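Penau two-jaw gripper: a review after a month on the bench

I bought the Penau gripper to replace an older parallel one that had started to stick. It costs £600 with the mounting plate and cable, and the tapered fingertip is included. I paid for it myself. I have been running it on the right arm, with a Hesorau multi-jointed hand on the left, so this is partly a comparison of the two.

What you get

The box holds the gripper, the plate, a bag of screws, a hex key and a leaflet. The leaflet is a single sheet and the torque settings are printed too small. The gripper weighs 488 grams on my kitchen scales with the plate fitted. That is heavier than I wanted for the end of a small arm, and I had to lower the acceleration limits before the wrist stopped complaining on fast moves.

The jaws open to 70 mm. You can swap the fingertips by undoing the screws, and it takes a few minutes once you know which ones to leave alone. The big pivot screw should be left alone. I loosened mine on the first evening and spent the next one getting the play out of the joint again.

Set-up

I used a Talavera controller. Penau lists it as supported, and it is, but you need the newer firmware and the leaflet doesn't mention this. With the old firmware the gripper would close and then refuse to report its position. After the update it was fine. Calibration is one button in the software: the jaws open fully, close fully, and the numbers are saved.

The cable could do with being a little longer. On my arm it reaches, but it pulls tight when the wrist is turned right over, so I have blocked off that last part of the turn.

How I tested it

I don't have proper test pieces, so I use household things of different shapes and firmness on a white table. The current set is a mug, a small striped pumpkin, a plate with a raised rim and a pink soft toy. I drive the arms by hand for the first tries and then run a saved routine, changing the starting position of each item a little every time. Over the month I logged 235 attempts with the Penau and a smaller number with the Hesorau.

Soft things

The toy is where the Penau does best. It closes smoothly, the force can be turned down low enough that the fabric isn't crushed flat, and it doesn't need the item to be in exactly the right place. If one jaw catches first, the other comes round to meet it. My old gripper would have pushed the toy across the table.
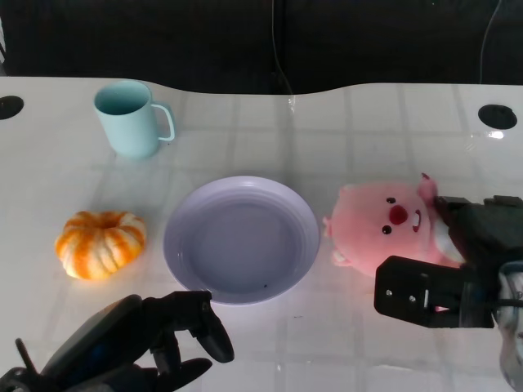
Soft toys flatter any gripper, according to one comment left under my set-up notes in October, and the only fair test is something hard, round and slightly too big. The same comment asked for results with the force setting left at the factory value, on the grounds that most buyers will never change it.

I think that is reasonable, so I ran the pumpkin and the mug again on the factory setting.

Hard things

The pumpkin is awkward. It is squat and the sides curve away from the jaws, so anything above the widest part tends to slip upwards and out. On the factory setting the Penau dropped it often when I came in from directly above. Coming in low and from the side was much better, but you need clear table around the pumpkin to do that.

The mug is easy by the handle and less easy by the body. With the tapered finger through the handle I hardly had a failure. Gripping the body from outside worked when the jaws were square to it and failed when they weren't. The factory force is too high for my liking here. It held, but there was a click as the jaws met the glaze and I turned it down for the rest of the session.

I had low hopes for the plate. The tapered tip will get under a raised rim if the approach is shallow, and then the other jaw comes down on top. It works when the approach height is right to within a millimetre or two. When it is wrong, the tip skates along the table or knocks the plate away. I would not buy this gripper to handle plates.

Compared with the Hesorau

The Hesorau hand has jointed fingers and can wrap round things. It was better than the Penau on the pumpkin from above, and it can steady a plate while the other arm does something else. It is also slower to close, fussier to calibrate, and has many more places for crumbs and fluff to get in. I clean the Penau with a dry brush. The Hesorau needs a good deal longer.

If I could keep only one I would keep the Penau, mainly for the speed. For someone who mostly picks up round, firm items I would say the opposite.

The wrist camera

I added an Ivavier camera at the wrist, bought separately. The view takes in both jaws and whatever is beside them, and that makes lining up by hand far quicker than relying on the head camera. You do lose a good part of the view to the gripper and the forearm. Colour is the weak point. Pinks and reds come out very strong, and white surfaces wash out. For judging the gap between the fingertip and the item it is good enough. I wouldn't use it for anything that depends on matching colours.
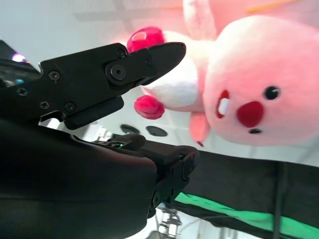 Wrist camera view: tapered upper finger, shorter lower jaw, and the plush toy alongside.

The status lights on the housing are handy at close range but small. I would like one that I could see from the other side of the room.

Wear

After a month the pad on the lower jaw has a shiny patch and the tapered tip has lost a little of its finish. The joint is still tight, now that I have stopped interfering with it. One of the housing screws worked loose in the third week and I put a drop of thread lock on it. Check them all before you start. Spare pads are sold in pairs, and the tip can be ordered separately.

Noise

It makes a short whirr on closing and a quieter one on opening. I can work at the same desk without minding. The Hesorau is quieter but goes on for longer.

Verdict

Good: quick, smooth on soft items, easy to clean, tips simple to change.

Less good: heavy, short cable, poor leaflet, factory force set too high.

I am keeping it. I have a set of rubber-faced pads on order and will run the pumpkin from above again when they arrive, using the same routine and the same force setting.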